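Ticket: Label printer in the packing room prints everything twice, or not at all
Opened by: Leire Arroyo
Assigned to: Kaisu Honkanen
Site: Fundurberg, ground floor
Priority: High (changed from Urgent by Kaisu Honkanen)
Status: Closed

Leire Arroyo
The Zastell has started printing two of every label. If I ask for two it prints four, which at least shows it can do sums. Then it stops for a bit with the orange light on, and after that nothing comes out until I switch it off at the wall. We have the Tindmont order to get out and I am peeling spares off my sleeve.

Kaisu Honkanen
Could you tell me what is in the Copies box when you press Print? Also, has anyone changed anything lately?

Leire Arroyo
Copies says 1. Nobody has changed anything, according to everyone.

Kaisu Honkanen
Thank you. I looked at the print queue from my end. There are 60 jobs waiting, the oldest from July. I have cleared them. If anybody was still hoping for a label from July, please ask them to send it again. 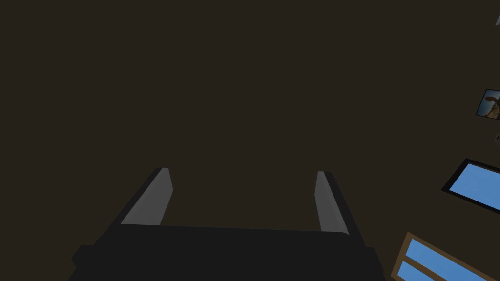
Leire Arroyo
Queue is empty, still getting doubles. Aurelio Segura has had the lid up and given the roller a wipe. He says it was filthy. The doubles are now very crisp.

Kaisu Honkanen
Good to know. Found something: there are two Zastell printers listed on the packing PC, "Zastell" and "Zastell (Copy 1)", both pointing at the same machine. The order program is set to send to "all label printers". So it does as it is told, once for each name. Do you know when the second one appeared?

Begoñe Rivas
That may have been me. The first one said Offline so I added it again. It worked straight away so I didn't think it was worth a ticket.

Kaisu Honkanen
I have removed Copy 1. Please print a single label and tell me how many you get.

Leire Arroyo
One. Then the orange light.

Kaisu Honkanen
Right, that one is a separate fault. Orange with three blinks is "media not found". What labels are loaded?

Leire Arroyo
The Cordero ones. Ramiro Olmedo bought a box of 4000 because they were cheaper. They look the same to me.

Kaisu Honkanen
They are a touch shorter, with a narrower gap. The printer is still set up for the old ones, so it goes looking for the gap, loses heart and sulks. Steps:
Load the roll and close the lid.
Hold Feed until the light blinks twice, then let go.
It will feed out a few blanks while it measures. Leave it alone.
Set the label size on the PC to match the box.

Leire Arroyo
Done. Ran the rest of Tindmont through without a stop. Ramiro would like it noted that the labels were still cheaper.

Kaisu Honkanen
Noted. Closing. If it says Offline again, please try the cable before adding a third printer.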